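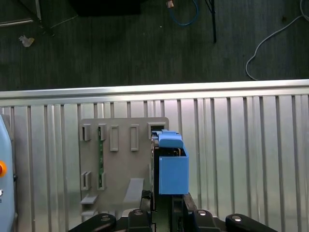 Black gripper with a blue plastic part at a gray fixture board.

FOR IMMEDIATE RELEASE

Wosstead Endurance Series Confirms Technical and Sporting Rules for Fellcombe 1000

FELLCOMBE, 3/16/26 - The Wosstead Endurance Series has published the final technical and sporting rules for the Fellcombe 1000, the longest race on its calendar. The event will be run over 1000 kilometers on the 2051-meter Fellcombe short course and will close the seven-round season. The rules take effect on publication and replace the draft sent to entrants in February.

The main changes concern minimum weight, refueling, driver stints, pit lane procedure and the way lap data is collected and released. Rules for the other six rounds are not affected, except where noted.

Minimum weight

The minimum weight for the prototype class is set at 781 kilograms, measured without driver and without fuel. Cars will be weighed before first practice, after qualifying and after the race. The scales are located in the inspection bay at the end of pit lane and will be open to teams for reference weighing during the posted hours.

Ballast must be bolted to the floor or to a mounting point approved at the annual inspection. Each piece must be drilled so that an official can fit a seal. Ballast may be moved between sessions, but not added or removed after qualifying unless the technical office has ordered a change in writing.

Body parts lost during the race may be replaced with parts of the same specification before the post-race weight check. Fluids may not be added. Tires on the car at the finish will stay on the car until weighing is complete.

The grand touring class keeps the weights listed on each model's approval sheet. Any change to those weights will be issued by bulletin before the entry deadline.

Refueling

Each team will use a single gravity-fed rig with the restrictor supplied by the series. Restrictors will be handed out at sign-on, sealed in place by an official and collected after the race. A team that breaks a seal must report it before the next fuel stop. Failure to report will be treated as a technical breach.

The engine must be off while the fuel hose is connected. Mechanics may not work on the car during this time, with two exceptions: the windshield may be cleaned, and a driver change may take place. Tire changes may begin when the hose has been withdrawn and the fire marshal has lowered the paddle.

Fuel will be supplied from the circuit's central pump. Samples may be taken from any car at any time during the meeting and compared with the reference sample held by the technical office. The series has also dropped the minimum fuel stop time used last season. Flow through the restrictor will now set the length of the stop.

Driver stints

Every entry must have at least two drivers. No driver may complete more than two stints in a row, and a stint is counted from pit exit to the next pit entry that includes a driver change or a full fuel stop. A visit to the pits for repairs alone does not end a stint.

Time spent behind the safety car counts toward driving time. Time spent stationary under a red flag does not. The series considered treating both in the same way, but driver workload data from the previous season supported keeping them separate.

Driver identification will be handled by a transponder linked to the helmet connector. Teams remain responsible for checking that the correct driver is shown on the timing screen. If the wrong name appears, the team must notify race control by the end of the following lap.

Pit lane

Pit lane at Fellcombe is narrow at the exit end, and the layout has been revised. The fast lane has been moved toward the wall, which adds working space in front of the garages. Boxes will be allocated by class and then by championship position after the sixth round. Teams with more than one car will be placed in adjoining boxes where class allocation allows.

Equipment must be behind the white line unless a car is on its way into the box. Air hoses may be carried on an overhead boom. Booms must be locked in position before each session and may not extend beyond the working lane.

The pit exit light will be controlled from race control. When the safety car is deployed, the exit will stay open except while the safety car and the line of cars following it are passing the pits. A car that crosses the exit line on red will receive a stop-and-hold penalty. The length of the hold will be set by the stewards according to the track position gained.

Timing and data

Grímsdóttir Timing will supply the transponders, trackside loops and results system. Loops have been installed at the start line, the two sector boundaries, pit entry and pit exit. A further loop at the inspection bay will record when each car enters the post-race holding area.

Sector times will be released to all teams at once through the paddock network. Car position data will be sent on the same feed. Teams may connect their own strategy software, but may not send commands to the feed or connect any device to trackside timing hardware.

Each car must carry the standard data logger. The logger records engine speed, throttle position, brake pressure, steering angle, wheel speed and lateral and longitudinal acceleration. It must be mounted on the car's centerline where the chassis design permits, and the connector must be reachable without removing bodywork. Teams must upload a full data file after qualifying and after the race. Data will be used for compliance checks and for balancing work between grand touring models. It will not be passed to other entrants.

A spare transponder may be fitted and wired, but only one unit may be live. In case of failure, manual timing from the start line will be used until the spare has been switched on and accepted by the system.

Tires

Each car may use the number of dry-weather sets shown on its entry confirmation. Wet-weather tires are not limited. All dry-weather tires must be marked before use, and marked tires may not be swapped between cars, including cars entered by the same team.

Tire heating of any kind is prohibited. Tires must be stored in the open or in an unheated garage area, and officials may take surface temperature readings before they are fitted. Minimum starting pressures will be issued after first practice, when the tire supplier has reviewed wear and camber readings from the course.

The surface at the final corner was ground and sealed during the winter. Data from the February test showed more grip on the inside line and a longer warm-up phase on the left front. Teams that did not attend the test may request the tire supplier's summary sheet from the technical office.

Safety car and course control

The race will use a single safety car based at pit exit. Slow zones may be used in place of the safety car when an incident can be cleared without bringing the field together. Zone limits will be shown on the circuit light panels and on the in-car display. Speed in the zone will be checked by transponder and confirmed by logger data if a team disputes the reading.

Restarts will be single file. Overtaking is permitted after the start line - not from the point where the safety car leaves the course, as was the case at earlier rounds. Lapped cars will hold position and will not be waved past.

If the race is stopped and cannot be restarted, the result will be taken from the last lap completed by the leader before the red flag. Championship points will be awarded in full if three-quarters of the distance has been run, and at half value if less than that has been completed. No points will be awarded for laps run only behind the safety car.

Inspection and appeals

Initial inspection will be held in the Ollemdale paddock, next to the support race garages. Teams will receive an individual time slot with their final instructions. Cars that miss a slot will be inspected after all other entries.

Protests on eligibility must be lodged before the end of qualifying. Protests on race conduct must be lodged within the period printed on the provisional results. Timing errors may be reported to the results office without a protest fee.

Entry

Entry forms and the full rule text, including drawings for the fuel rig and logger mount, are available from the series office. Entrants already registered for the full season do not need to submit a separate form, but must confirm their driver lineup and refueling crew in writing.

About the Wosstead Endurance Series

The Wosstead Endurance Series organizes long-distance circuit racing for prototype and grand touring cars. The season consists of seven rounds and ends with the Fellcombe 1000.

Media contact

Wosstead Endurance Series, Press Office, Fellcombe Circuit. Accreditation requests should state the name of the publication, the number of passes needed and whether trackside access is required.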